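Dokby 小物整理桌 · 常见问题

最后更新:十二月
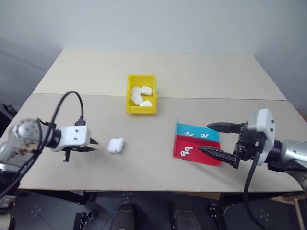 黄色收纳盒里的四只白色耳机充电盒,桌上还有一只,右边是蓝红两层的分拣托盘。

本站使用 Cookie 记住您的字号和浏览偏好。继续浏览即表示同意。[接受] [设置]

大家好!这一页专门回答跟“小东西怎么收”有关的来信,今年问得最多的是耳机充电盒,所以耳机盒占了大半篇幅。回答由 Sigrún Nørgaard 和 Aksel Lauritsen 轮流写,语气不太一样,请多包涵。写这些的时候我们俩都挺兴奋的,收拾小物件真的很好玩!

一、先说耳机盒

耳机盒这么小,值得单独给它一个盒子吗?

太值得了!耳机盒圆、滑、没有棱角,扔进抽屉就往最里面滚,跟电池、钥匙、橡皮混在一起,摸半天摸出来一块薄荷糖。给它一个敞口的浅盒,伸手就能拿。家里只有一副耳机的话,用小碟子也行。两三个人住在一起,每人一副,再加上旧的、备用的、跑步专用的,就该上收纳盒了。

为什么总推荐浅盒,深盒不是装得更多吗?

装得多,找得慢。深盒里的东西会叠起来,底下那只永远是你要的那只。浅盒的边低,从侧面看过去就知道里面有没有东西,手也不用往下掏。我们家里换过三种高度,最后留下的是最矮的那个。

黄色的盒子是故意选的吗?

对,故意的,而且我特别喜欢这个颜色!白色耳机盒放在白盒子里,早上没睡醒的时候根本看不见。黄底衬白壳,一眼就数得清。深蓝、墨绿效果也不错,黑色耳机盒则反过来,配浅色盒子最合适。透明盒子我们试过,桌面是什么颜色它就是什么颜色,等于没有底色。

一个盒子里放几只合适?

我们的习惯是四只。四只的时候每只都还有一点自己的地方,斜着躺也好,平着放也好,手指都能伸进去捏住。再多也塞得下,不过取一只会带出另一只,掉地上的声音很让人心疼。

一定要摆整齐吗?

不用!很多来信都在纠结这个。收纳盒的作用是划一块地方,进了这块地方就算收好了。有的歪着、有的靠着盒壁,都没关系。要是每次都得摆成一排,第三天你就不想收了。Aksel 是喜欢摆成一排的那种人,他说他可以坚持,那就让他坚持。

几只耳机盒长得一模一样,怎么分辨是谁的?

这是全站第一大问题。几个办法,按我们的喜欢程度排:

在底部贴一小块彩色胶带,一人一色。贴在底部的好处是外面看着还是干干净净的。
用油性笔在盖子内侧写一个字母。写之前先用酒精棉擦一下,干透再写。
套保护套。最显眼,也最占地方,套上以后盒子里就只能放三只了。
挂绳。适合小孩,大人用容易和充电线缠在一起。

千万别贴在盖子和盒身的接缝上,开合几次胶就起来了,还会粘灰。

盖子缝里的灰怎么清?

用干的软毛刷,沿着缝轻轻扫一圈,再用不掉毛的布擦外壳。不要用牙签,也不要直接喷水。充电触点那里用干棉签就够了。Sigrún 用的是一支旧的腮红刷,毛很软,她强烈推荐。

光面外壳上都是指纹,怎么办?

擦眼镜的布就行,哈一口气再擦,效果特别好。指纹其实不影响什么,看着不舒服再擦。

二、蓝红两层托盘

这种两层的托盘是干什么用的?

分拣!上面一层蓝色,下面一层红色,高低错开,两层都看得见。我们的用法是蓝色放“要留下的”,红色放“要处理的”,比如要送人的、要送修的、还没想好的。颜色分得这么开,小朋友都能帮忙。

颜色能不能反过来用?

当然可以,全家说好就行。怕的是妈妈觉得红色是“处理”,爸爸觉得红色是“重要”。我们收到过这样一封信,结局是一副还能用的耳机被送给了邻居。后来要回来了,邻居也很客气。

斜面上的东西会滑下来吗?

圆的东西会动。耳机盒、弹珠、笔帽这类,可以在斜面上垫一小片防滑垫,剪成合适大小就好,不用胶。扁的东西,比如存储卡、便签、零钱,一般放着就不动了。

托盘应该放左边还是右边?

放在你惯用手那一侧。右手拿起来,顺手往右边一放,动作很短。左撇子请整个反过来摆,别迁就家里其他人!收纳盒放中间靠里一点,面前留一块空桌面,刚拿出来的东西先放那儿。

有没有便宜的替代品?

两个鞋盒盖,一个垫高,就是两层托盘。颜色用彩纸铺一下。我们最早就是这么干的,用了很久,后来是被猫坐塌的。

三、桌面和地方

桌子是两块板拼起来的,中间有缝,能用吗?

能用。拼接的桌面很常见,缝如果是平的,收纳盒压在上面也没问题。要注意的是小零件,像耳塞套、小螺丝、针,喜欢往缝里钻。分拣小零件的时候铺一块布或者一张大纸,完了拎起四角一倒,特别痛快。

两块板颜色不一样,看着有点别扭?

我们反而觉得好用。浅的那块当“里面”,放收纳盒后半边;深一点的那块当“外面”,放正在整理的东西。颜色自己就把桌子分了区,连胶带都省了。

背后的墙需要装架子吗?

先别急着装。背后是一面空白的墙,眼睛很休息,桌上的小东西也看得清楚。架子一装上,一个月之内就会满,这是我们自己的教训。真要装的话,离桌面留出一个手臂的高度。

灯光怎么布置?

光要匀。白色的小物件在强光下会反光,形状都看不清。台灯可以朝墙打,让光折回来,会柔和很多。晚上整理的话,我们一般在九点以前收工,再晚就开始乱放了。

四、流程

整理一次要多久?

只收耳机盒的话,几分钟就好。连抽屉里的线、转接头、充电头一起收,留出一个下午,泡壶茶,放点音乐,慢慢来。

顺序是怎样的?

先把所有耳机盒找出来,包括外套口袋、车里、洗衣机旁边的窗台。
全部放在桌面空着的地方,一只一只打开看,里面有没有耳机,左右是不是一对。
成对的放进黄色收纳盒。
落单的、不认识的放红色那层,给它一周时间找主人。
最后擦外壳,贴标记。

为什么要打开看?

因为空盒子太多了!Aksel 去年翻出来的盒子里,有一只装的是两颗纽扣,还有一只装着别人的左耳。不打开看,这些就一直占着位置。

落单的耳机要扔掉吗?

别急着扔。有些型号可以单独配一只,先问问厂家。确定不要了,也请送到电子废弃物回收点,耳机和充电盒里都有电池,不能进普通垃圾桶。

长期不用的耳机盒怎么存?

放在阴凉干燥的地方,别放暖气上方,别放浴室。隔一段时间拿出来充一次,具体电量和间隔请看说明书,各家写得不一样。

五、给多人空间的

办公室、教室或者社团也能这么收吗?

能,而且更需要!我们帮 Hafþórsson 的阅览室整理过一次失物,登记下来一共有 52 件小东西,其中 33 件是耳机或者耳机盒。我们按颜色分盒,每只盒子里四只,架子上一排过去,来认领的人一眼就能找到自己的。

失物要保留多久?

听当地的规定。我们在阅览室的做法是在盒子底下压一张纸条,写拾到的地点和月份。纸条不要写得太细,比如保护套上的图案就先别写,认领的时候可以拿来核对。

怎么防止拿错?

认领时请对方当场和自己的手机连一下,连上了再拿走。有些人的耳机没电了,所以旁边最好备一根充电线。

Udeo 小组的同学问:能不能按品牌分?

可以,不过我们试下来按颜色更快。很多盒子外面的字很小,或者根本看不到字,得翻过来凑近看。颜色站在门口就能分。

六、关于这个网站

Dokby 是什么?

我们俩做的一个小站,写整理小物件的事。邮件列表叫 Sindis,目前有 3,899 位读者,想想都觉得不可思议,谢谢大家!

你们卖收纳盒吗?

不卖,也不代购。文具店、厨房用品店都能找到差不多的,带上一只耳机盒去比一比大小最稳妥。

可以寄照片给你们看吗?

欢迎欢迎!桌子乱也完全没关系,我们最喜欢看刚开始收的样子。请注明能不能放到网站上,没写的话我们就只自己看。

我的问题这里没有怎么办?

写信来,标题写“小物”两个字,Sigrún 会先看到。关于线材的问题特别多,下一页正在写,从最短的那种充电线写起。

订阅 Sindis 邮件:每月一封,随时可以退订。[输入邮箱] [订阅]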